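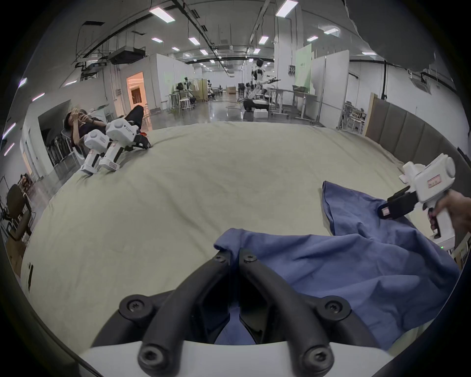
# Crease Retention in Folded Household Cloth

Esperanza Barrios and Gunārs Avotiņš
Materials and Testing, spring project, 2026

## 1. Purpose

Folded cloth keeps a line where it was folded. The depth of that line depends on fiber, weave, moisture at the time of folding, load, and time under load. Published methods for crease recovery use small strips and short loading times, and they suit comparison between mill batches. They say less about a tablecloth stored at the bottom of a closet for a season.

The project asked whether moisture at folding or load during storage has the larger effect on the crease left in plain-weave cotton. A second question, whether a cotton-polyester blend behaves the same way, was added after the first set of specimens had been cut.

## 2. Materials

Both fabrics came from the Cullov remnant store in Elgate. The cotton was unfinished. The blend was sold as easy-care, and the store could not tell us which resin finish had been applied. This limits what can be said about the blend.

All fabric was washed once without softener and dried flat. We cut 69 specimens, each with the long side parallel to the warp. Selvage was discarded.

## 3. Method

Specimens were conditioned overnight in the closed cabinet in the Rozīte building. Half of each fabric was then misted and left in a sealed bag until the moisture had evened out. The other half was folded directly from the cabinet.

Each specimen was folded once across the warp and placed between glass plates. The light load was the upper plate alone. The heavy load was the plate plus a 2000 g weight. After storage the specimen was lifted out by one edge, hung over a wire, and left to recover. The crease angle was read with a protractor against a backlit sheet. One of us placed the specimen and the other took the reading without knowing which group it came from.

## 4. Results

Moisture had the larger effect in cotton. Specimens folded damp under the light load kept a sharper crease than specimens folded dry under the heavy load. Adding the weight to damp cotton sharpened the crease further, but the change was small next to the spread within the group.

In the blend, neither factor produced a clear separation. Damp specimens recovered slightly less, and the ranges overlapped.

Readings from 2 specimens were rejected. Both had slipped between the plates and carried a double fold.

## 5. Discussion

The cotton result agrees with the usual account, in which water loosens hydrogen bonds between cellulose chains and the bonds re-form in the bent position as the fiber dries. The blend contains less cellulose, and a resin finish would restrict the remaining movement. We cannot separate these two causes with the fabric we had.

The main source of error was handling. A specimen lifted quickly opened further than one lifted slowly. We fixed a lifting procedure only after the first tray, and those readings were kept.

Humidity in the cabinet was logged by hand in the morning and at 4 p.m. A continuous logger has been requested from Silbridge for the follow-up work in July, which will repeat the cotton series with folds across the weft.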